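Peg and gear set: white board or dark mat?

gearmum_83
So happy with how this hobby went from a drawer of odds and ends to a proper little kit! I want to set up a peg and gear board like this for my students and I'm after opinions on layout. I love the blue parts on white. Your eye goes straight to them.
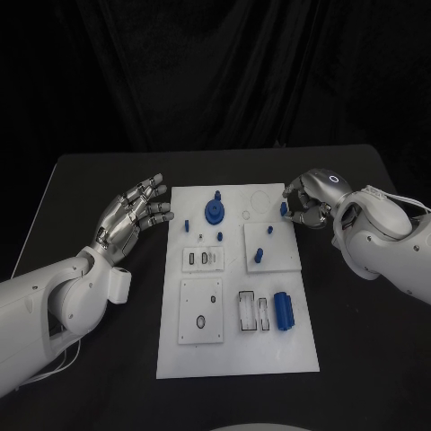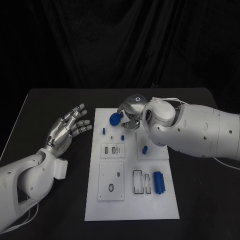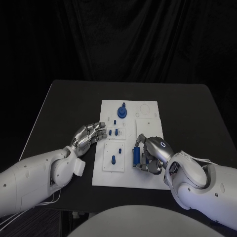
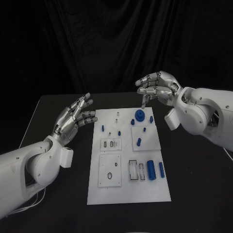

Blue parts on white, dark table underneath.

Last edited by gearmum_83 on 23/11/2022

Questions for the brains trust: do you keep the gear at the far end, and do you stand the pegs up before you start or tip everything out in a pile?

Drostau
Gorgeous colour choice! I'd stand them up. In the third pic there are two blue pegs in a small white plate and another pin standing by itself below the gear, and it looks so tidy I want to go and rearrange my own. Mine live in an ice cream tub.

Awwad
Gonna disagree with the board. White's lovely until you've got white plates on top of it, then you're squinting for the edges. I printed my plates in grey last March and never went back.

gearmum_83
Fair point about the plates, but I'd miss the look! Could do orange plates maybe?

Cleltden
Orange on white, yes yes yes. Re the pile, my two favour the pile. Half the fun is fossicking through it. They're 10 and 13 so they're past losing bits up the vacuum (mostly).

Awwad
Pile is chaos. Chamfer your pegs too or they'll jam, a tiny bevel is plenty.

Zhenhua Liao
Chamfer the holes as well. I did mine in the Altora club workshop and the fit is beautiful now. Don't agree on grey though, Awwad, too gloomy for kids.

Awwad
It's a light grey!!

Drostau
Does anybody have a good size for the gear shaft? Mine wobbles like mad.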